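Mallus (student robotics project)

Mallus is a student robotics project in which teams teach a pair of robot arms to do kitchen chores, with most of the effort going into the handling of spices, seasonings and other small packaged foods. It runs as a two-semester course with an open evening club attached, and it ends each spring in a friendly contest known as the Lusoron. The project was started by Wumpini Nutsugah, a mechanical engineering instructor who wanted beginners working on real grocery items from their very first week. It is known on campus for its crowded practice tables, its loud cheering and the pleasant smell of its lab.

Background

Nutsugah had taught an introductory robotics class for several years using foam blocks and plastic cubes. Students learned the math well enough, but many of them froze when they first met an object that bent, rolled or let light through. The first version of Mallus replaced the blocks with the contents of a kitchen cabinet. It had 10 students and a single arm, and the arm spent much of that year pushing pepper shakers onto the floor. Word got around anyway, and the next class filled up in an afternoon.

The name comes from a nickname the first class gave its arm. It stuck to the course, then to the club, and now appears on the sweatshirts.

Course structure

Students work in small teams. The fall semester covers arm motion, gripping, camera calibration and safe operation. Each team also learns to drive the arms by hand, a skill that takes patience and turns out some remarkably gifted pilots! The recorded runs are then used to train a control program, and the team spends the rest of the term finding out where its program gets confused.

The spring semester is given over to a project of the team's own choosing. Past projects have included sorting tea bags by flavor, refilling a sugar bowl, packing a lunch box and putting away a week of groceries. One much-loved team spent all of February on a single stubborn twist-off lid and got a standing ovation when they presented their results.

The seasoning table

The best-known exercise in the course is the seasoning table, a mixed spread of jars, pouches, packets and spoons that the arms have to pick up and move. Ordinary store packaging is used throughout. A typical spread might put a Target spice jar with a black shaker lid beside a container of furikake, with a Trader Joe's "Everything" seasoning and a bag of sliced almonds farther along. Clear plastic makes things harder for the cameras, and soft packets change shape in the gripper.

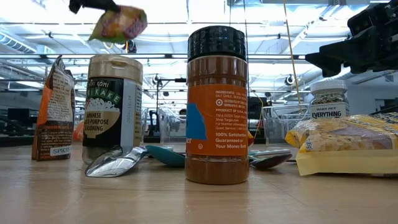 Spoons and small tools

Spoons have a unit to themselves. They lie low against the tabletop, so the gripper fingers must come down very close to the surface without pressing into it, and a spoon gripped by the wrong end is of little use to anyone. Teams practice with spoons in several colors, including see-through ones, which are widely feared. A run counts as clean when the spoon is lifted, turned and set down again with no second try.

Fadora

Fadora is the shared software library written and looked after by the students. It holds the motion routines, the calibration tools and a catalog of 195 household items, each with notes on how best to grip it. Many of the notes are charming reading in their own right, with long arguments over whether a pouch should be taken by the corner or the middle. New members are expected to add at least one item before the end of their first term.

The Lusoron

The Lusoron is held at the end of the spring semester and is open to the public. Each team gets 24 minutes at the table and a list of tasks it has not seen before. Points are given for items moved, for items placed upright and for recovery after a drop, a rule that Nutsugah added so that teams would keep going after a bad start. The highest score so far is 98, set by a team made up entirely of first-year students.

The winners receive the Nutsugah Ladle, a dented soup ladle mounted on a cutting board. It goes back to the lab every fall so that the incoming class can try to pick it up with the arms.

See also

Educational robotics
Robotic manipulation
Student competitions in engineering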